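Project report: running a ticket giveaway for the student film series
Rosalinda Abella
Jul 28, 2022

So my project this term was a contest. Our campus film series (it's called Mirnitau, and please don't ask me where the name came from, it was there before I was) had been given passes to a screening of a documentary called *Clitero*, and I said I'd run the giveaway and write it up for credit. I figured it would take an afternoon. It took most of the term!

## What I was trying to find out

We had 15 double passes, so 30 seats. My question was pretty simple: does the kind of entry form you use change who enters, and do the winners really show up? Last September the series gave away tickets with a "first to email us" rule, and half the row sat empty. I wanted to do better than that.

## Setting it up

I made 2 versions of the form on Prutley, the free form builder our department uses. Version A just asked for a name and an email address. Version B asked for those plus one line on the question "What's the last movie you told a friend to see?" Everybody who opened the contest page got one or the other at random.

The rules were the part I rewrote the most. My first draft didn't say that the passes were good for one night only, or that you couldn't swap them for cash or another movie. My advisor circled that in red. She also made me add a closing time (I'd only put a closing date) and a line saying what would happen to people's email addresses afterward - they'd be deleted once the passes were picked up. 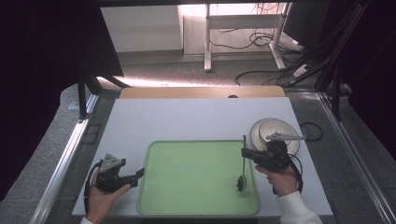
*Green tray and spoon on the white table, with a gripper in each hand.*

## What happened

The page got 3726 views over the time it was open, which is way more than I expected for a campus contest. Most of that came after the Mbeki newsletter picked it up. Out of those views I got 692 entries once I'd taken out the duplicates. There was one guy who entered under his own name, his middle name, and what I'm pretty sure is his dog's name. I let him keep the first one.

More people finished version A. No shock there, it's shorter. But the version B people were much better about answering my winner email. Nearly all of them wrote back the same day, and a few of them kept going about the movie they'd named in the form. With version A I had to chase people, and I ended up redrawing some of the passes when nobody answered by the deadline.

I did the draw with a spreadsheet. Each entry got a random number, I sorted the column and took the top of the list. My roommate watched me do it and signed a sheet of paper saying she had, because the rules promised a witness.

## Stuff that went wrong

The confirmation email went to spam for a lot of people. I only found out when someone stopped me in the library to ask if her entry had counted. After that I put a note on the thank-you page telling people to check their junk folder, and the questions mostly stopped.

I also forgot to ask if people could make the date. Such an obvious thing! A couple of winners were out of town that night and had to give their passes back, and I was calling replacements the morning of the screening. If you take one thing from this report, put a checkbox on the form with the date and start time right next to it.
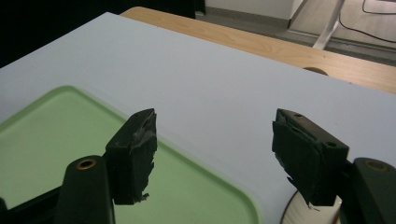
## If I ran it again

I'd use version B for everyone and live with the smaller number of entries. I'd also draw a backup list at the same time as the winners, so there's no second draw to witness. And I'd close the contest a full week before the screening - mine closed three days before, and that was too tight for mailing anything, so everyone had to come by the desk.

The entry forms (with names taken out) and the final rules are in the shared folder under Mirnitau. Whoever does the fall giveaway is welcome to copy them.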